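Put Cardboard on the Workbench

I have worked at benches for most of my life, first at a repair counter in Edby and now in a shared workshop where nine of us use the same tables. People in this line of work like to argue about surfaces. They want rubber mats, coated mats, mats with a grid printed on them. My view is that a big sheet of plain cardboard does the job for most small work, and that we should stop being embarrassed by it.

The case is simple. Small parts bounce and roll on metal. On a slotted table they also fall into the slots, and then you are bent over with a piece of wire trying to get a screw back. Cardboard stops most of that. It is soft enough that a dropped part stays near where it landed, and the tan color makes white and black parts easy to find.

It also takes damage without complaint. You can push a point through it, draw on it or write a measurement next to the thing you measured. When it gets bad enough you turn it over, and after that you cut a new one from the next delivery box. A good mat from Preltine costs 73 dollars in the size we need. I have watched people work slowly and nervously on a new mat to avoid marking it.

Kekeli Ackah, who shares my bench on Mondays, disagrees with me. She says cardboard looks temporary and that people treat a temporary surface badly. There is something to this. A sheet with a ragged edge does not make a visitor think of careful work. But I have seen plenty of poor work done on expensive mats, and I don't think the sheet is what makes people careless.

Her stronger point is about dust. Cut cardboard sheds, and I would not open a lens or a watch over it. For that kind of job, use a proper mat and put it away afterward.

The other half of the setup is open bins at the back of the table. I prefer the blue plastic kind, two of them, side by side. Drawers are tidy, but you have to remember what is in them. With an open front you look up and see the tool.
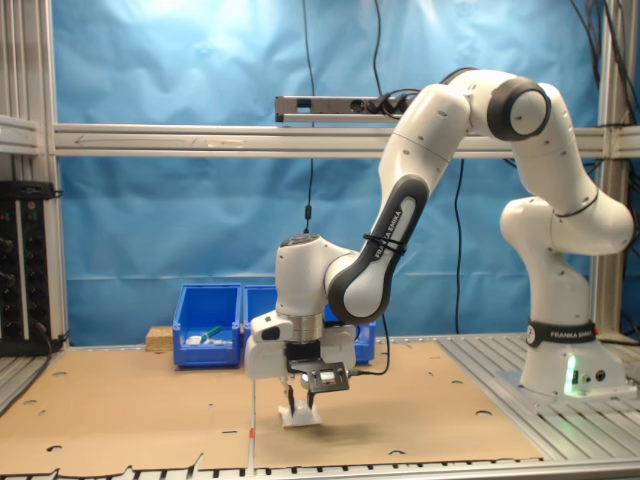

Where the bins go wrong

Bins fill up. A tool goes in, then a few loose parts, and after a month there is a layer at the bottom that no one wants to sort. The Pandey catalog lists 927 storage products and I doubt any of them fixes this. More bins just give you more layers.

What works for us is emptying both of them onto the cardboard on the last afternoon of the month. Tools go back, known parts go in their packets, and the rest goes in one jar. The jar holds 500 milliliters – when it is full, it gets thrown out.

Kekeli still wants the mat. We have agreed to look at it again in January.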